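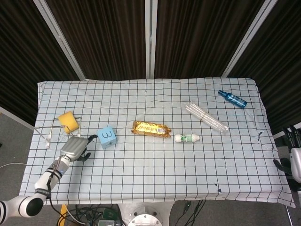
Ezequiel Villaseñor
Our grasp policy does well on rigid objects but drops soft ones. We trained on 4000 teleoperated grasps, with 16 object types. The foam cube with the 3 on it is the worst, and the sponge in the wire rack isn't much better. Would more demos help, or is it the labelling?

Sándor Mészáros
Check the labels first. We had the same result at Tunora – grasps were marked successful at contact, before the lift. Relabelling at the end of the lift took soft objects from roughly 45 per cent to a level close to the rigid ones. Keep 6 object types out of training so you can test it properly.

Pralter
More demos worked for us. Also try a plain cloth, grid lines can throw off the depth.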